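Push planner picks bad contact point for long objects near bin wall

Rinimmont forum > Planning and control > Help

reva_bench
2:40 pm
Running the Rajput planner on a two-bin setup, KUKA arm, fixed camera. Task is random pushes in a bin with a handful of toys. Small stuff fine. Long thin things near the near wall, planner keeps choosing a finger pose at the very end of the object and then the IK solver throws a wrist limit about 1 time in 5. Logs say 1,266 pushes planned, a lot of them rejected. Anybody seen this?

y_hosoda
2:58 pm
What's your wall margin? Default is way too big for a bin with sloped sides. It thinks the wall goes straight up from the floor.

reva_bench
3:05 pm
Default. Didn't touch it.

firkuvton_dev
3:11 pm
Not the margin. I'd bet on the segmentation. If the mask splits a two-part object you get a contact point on the handle only and the planner thinks thats the whole thing. Dump the masks first.

y_hosoda
3:20 pm
Disagree. Had the exact same rejects with perfect masks. Set wall_margin to 7 mm, went from 3,716 rejected samples to 3,014. Not amazing but its free.

firkuvton_dev
3:24 pm
That's a small drop for something you're calling the cause. Kind of my point.

Sachiko Matsuda
3:41 pm
Could be both. Post a view from the fixed cam? Hard to guess from error names.

reva_bench
4:02 pm
ok one from the cam.
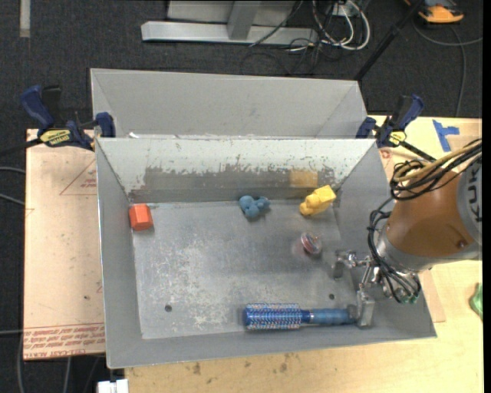 Fixed cam, blue brush along the near side, gripper at the handle end

Sachiko Matsuda
4:15 pm
Ok so the brush has a light bristly part and a blue handle with a silvery band between. I would check the mask right at that band. Also the round shiny thing above it, clear surfaces wreck our depth, so look for a hole there too.

y_hosoda
4:19 pm
Finger is right over the floor there, wall still matters. Do the margin AND the masks, change one at a time pls

reva_bench
4:33 pm
Masks dumped. Two blobs for the brush, split at the band. Merging by depth now, margin after that. Will post numbers when the run is thru

firkuvton_dev
4:35 pm
Post the merge threshold too, ours is still hand tuned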